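2023-08-27 - notebook, kitchen scenes, sink task

Continued with the sink set in the simulator. The task text is still "take the fruit from the plate in the sink and put it on the dish behind the sink". Els De Bruijn rewrote the start script yesterday so that it draws the plate position again for every episode. Before this, the plate was always in the same place and the Irkano policy learned the place, and did not look at the plate.

State of the collection this morning: 1072 episodes in the folder, all kitchens together. I replayed the last 155, because they were made after the change of script. Of these I removed 11. In most of them the operator let go of the fruit too high and it rolled off the dish. In a few the episode was saved before the arm came back to rest. I moved them to the folder "rejected" and did not delete them, maybe we want them later as failure examples.

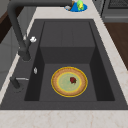 Start state, marble kitchen. Plate on the sink floor with the red fruit, blue dish on the far side.

This layout is harder than the others. The raised part in the basin is directly behind the plate, so a straight path from the plate to the dish goes too low. Operators must lift first and then go over. The faucet is also a problem - its arm goes across the top, and on the left the free space is small. I tried seven episodes myself and hit the faucet in two. Coming from the right side is better.

Question for Els: the dish already has a green and yellow fruit on it. Do we count success if the red one touches the other fruit but rests on the dish? I have counted it as success today. The checker from Claltley only looks at height and distance to the dish center, so it agrees with me, but I am not sure it is for the right reason.

Also the red fruit is small and dark, and the basin is dark gray. In the downscaled images for training I can hardly find it when it is held above the basin floor. I will try one more light before I change the resolution.

To do:
- random start pose for the arm, small range first
- write the limit for plate position near the raised part
- send the rejected list to Els
- train again with the new episodes only, compare with the November run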